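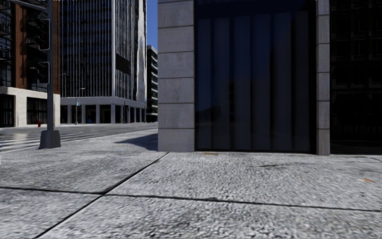 Elley Gap is a low pass in the hills north of the town of Stastholm, best known for the disputed origin of its name and for a boundary argument that has followed from it. The gap carries a two-lane road and a footpath. It is often called the point where the Upper Valley begins, although no law, survey or postal map says so.

Name
The usual story is that the gap was named for a ferryman called Elley who gave up the river and built a tavern at the top of the pass. The story is repeated on menus, on the back of the local bus timetable and in most guidebooks. No tavern license in that name has been found, and the nearest ferry landing was a full day's walk away, which seems a long commute for a man looking for customers.

A second account says the name is a worn-down form of "alley," used by cattle drovers for any narrow way between hills. This is at least possible. Its supporters tend to overstate the case, however, and the one drover's account book they cite spells the word 2 different ways on the same page, neither of them close to Elley.

The local historian Lai-ching Lam looked at both claims in her booklet on valley place names and accepted neither. She suggested that the name came from a mapmaker's error that later maps copied. Her argument rests on a gap in the record -- the name is missing from every early map she could find -- and a missing name is weak evidence for anything.

Where the Upper Valley begins
People in Stastholm generally hold that everything past the gap is the Upper Valley. People in Sadham, farther north, put the line at their own town limits and regard the gap as belonging to the south. The difference had little effect until businesses began using "Upper Valley" in their names, after which both towns became surer of their history.

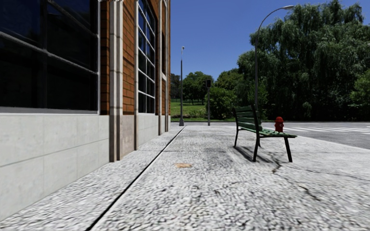

Stastholm's claim to be the "gateway" to the Upper Valley dates only from a tourism campaign and has no older source. The campaign promised visitors a change in the air and in the pace of life on reaching town. What it could point to was harder to pin down. A slatted green bench on a wide, pale sidewalk, with brick and stone on one side and trees farther off, would suit a good many towns on either side of any line. The slogan has stayed in use all the same, and it is now quoted as if it settled the question.

Height and the Stüber marker
The gap is commonly said to stand 3,000 feet above sea level. The figure appears on souvenir mugs and seems to have been rounded up. A stone marker beside the footpath, known as the Stüber marker after the family that paid for it, gives no height at all. It reads only "Summit," and it stands 300 feet down the path from the highest point. Defenders of the marker say it was moved during road work. No record of the move has been produced.

Visitors
Claims that the gap draws more than 100 hikers on a fine October morning come from the parking concession and should be read with that in mind. The views are pleasant but partly blocked by trees on the north side.

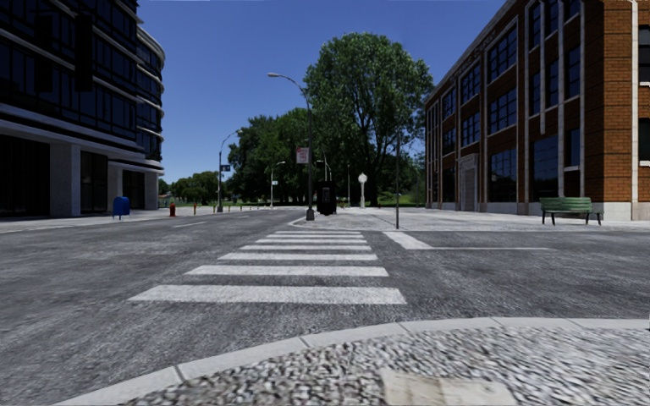 See also
Place names of the Upper Valley
Sadham town limits
Stastholm bus timetable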